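Housekeeping 2: Clearing and Covering a Table
Course notes, week 2

Okay, so last week I talked way too long about floors and we ran out of time for tables. Sorry! These notes cover what I would have said, plus the bit Zixuan Gu asked about at the end (layered covers, and which one you deal with first).

My rule is that you clear before you clean. I know it sounds obvious, but I've watched so many people wipe around a bag of chips. Take everything off, sort it as you go, and only then look at the cloth. I sort into food, cleaning stuff, play things and paper. Four piles is plenty. Anything that fits nowhere goes in a bowl by the door and the household can decide.

Start with food. An opened bag gets a clip, crumbs get shaken off over the sink, and then it's out of the way. Sponges come next, and please don't park one on a printed cloth while you think about something else. I did that at my aunt's place in August and she still brings it up.
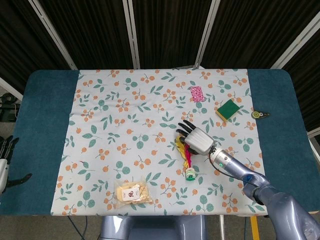

Fig. 1. Printed cloth over a padded teal cover, with snacks, a sponge, a ribbon toy and a small card still to be sorted.

Now the layers. With a small cloth on top of a bigger padded cover, the top one comes off first. Fold the sides in toward the middle so the crumbs stay inside, carry it to the sink or the back step, and shake. Then wipe the padded cover from the far side toward you, corners last. Rounded corners are easy to miss, so go over them twice!

When the printed cloth goes back on, look at the strips showing on the left and right. I like them to match by eye (Behrouz Zarei uses a ruler, which is fine, but you've only got 25 minutes for the whole room).

For next time: clear and re-cover one table at home, and write down your piles and anything that went in the bowl. Half a page, handwritten is okay. Wanting Tian has the spare cloths if you need to borrow one.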